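Good Habits for a Bin Picking Cell, or How I Stopped Wasting My Evenings

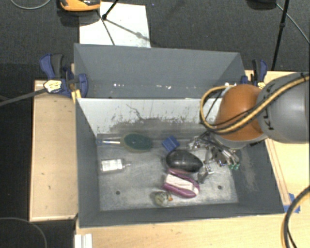 I've been setting up bin picking cells for long enough to have broken most of the rules on this page at least once, so please don't read it as a lecture. It started as a note to my teammate Narendra Yadav when he took over our second cell, and it grew. My setup is a two-compartment gray bin with an arm reaching in from the right, which is a pretty common layout for pick-and-place work, and most of what follows applies to anything like it. I like clamps on both sides of the bin, and I like a bin that's been used enough to be scuffed up, like the divider on that one. New bins make everybody nervous about scratching them.

Before you power anything

Read your risk assessment. I know, I know! But read the one for your cell, with your gripper on it, because the arm maker's paperwork only covers the arm. A gripper with lots of linkages has lots of places to pinch a finger, and those places belong on your list. Write down who is allowed in the cell, where the stop button is, and what speed you run at when somebody is standing close.

Then press the stop button. With the arm moving slowly, in free air, first thing every session. I skipped this for most of one June and then found the button had a loose connector (I still get a bit cold thinking about it).

Fix the bin down

A bin that creeps is the most boring problem in robotics and it will eat your whole day. Clamp both sides. Put tape on the table at the corners so you can see at a glance if it has moved. Then push the bin with your hand, harder than feels polite. If it shifts, clamp again and redo your calibration check.

Our rule is that anybody who touches a clamp writes it in the log, even if they only snugged it up a little. Narendra thought this was fussy until he spent a whole afternoon chasing a grasp offset that came from me "just tidying" a clamp. Sorry again.

Dress the cables

Move the arm by hand or at jog speed through every corner it will visit and watch the cables, not the gripper. You want enough slack for the last joint to turn all the way each direction, with no loop big enough to catch on the bin wall or a clamp handle. Check the far corners of both compartments, because that's where the bundle gets pulled tight. Anything that runs across the table should go where you won't lean on it.

And keep the floor behind the cell in mind. Tripod legs and stands get kicked. Mark where the feet go, so you can put them back.

Choose your objects like you mean it

I keep a mix in there: something glossy and rounded, something small and boxy, something clear, something long with a thin handle. Clear bottles and shiny black things are hard on depth cameras and you want to find that out early. Don't use glass, don't use anything with liquid in it, and nothing that rolls off and ends up under your shoe.

Scatter them by hand with the arm stopped. Stopped means stopped, with the stop button in, and your hands out again before you release it. No exceptions for the one piece that landed funny in the corner.

Set the limits

Set a floor height in software so the fingers can't drive into the bottom of the bin. Mine sits 8 mm above the metal, and I go lower only for flat pieces, with a reduced force limit. Treat the divider as a wall in your collision model and give it some extra thickness, since the wrist is wider than you remember. I run new objects at 70 mm/s until I've watched one go well in each direction.

Do a short run, then a long one

I do 200 picks with somebody watching before I call a setup finished. Every failed one gets a line in the log: object, compartment, what the gripper did. My last setup, on the Nirker job, had its first real stall at pick 129, so please don't quit at fifty because it's going nicely.

If you stop for lunch, park the arm clear of the bin and put the stop in. When you get back, start over from the button check. It takes less time than finding your coffee mug.

Log template is on the Stonummont shared drive, in the folder called Mkhize. Add columns if you need them, but please leave the clamp one alone.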